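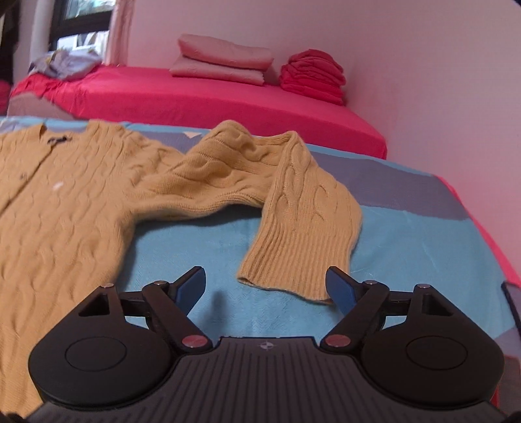 Home | Notebook | Instruments | Scores | Contact

Workshop notebook, September 2019
2 min read

Restringing the Løken lever harp before Mirko Bortolotti has it back for his new piece. He wants the bottom octave brighter and the levers quieter. The piece is called Cesar and has three short movements, the middle one nearly all harmonics.

Took off the old bass wires and kept them, labelled, in the left drawer. Fitted the Prumard set up to the second octave. The lowest wire slipped at the pin twice. Backed it out, wiped the pin with chalk, and gave it one more turn before tension. Holding so far.

Soundboard has a slight belly, same as when I measured it in March. No new cracks. The seam by the base wants watching.

Levers: 4 were buzzing, all in the middle octaves. Three needed only the screw nipping up. The F is worn on the cam and I have put in a spare from the Surkton box. It fits but sits a touch high, so the sharpened note reads 5 cents over. Will file it down when the strings have stopped moving.

Tuned the lot flat by a semitone, left it for 30 minutes, then brought it up. Gut strings dropped again straight away, as expected. Needs tuning morning and evening all week.

Played through Mirko's first page. The low D rings into the rests, and he has marked no damping there. Ask him if he means it. Also ask about the glissando at the end, which goes over two levers he wants changed in the same bar. I can't do it without a helper.

Still to do: file the F lever, new felt under the feet, order spare gut for the fourth octave.

Contact the workshop | © 2019 | Back to top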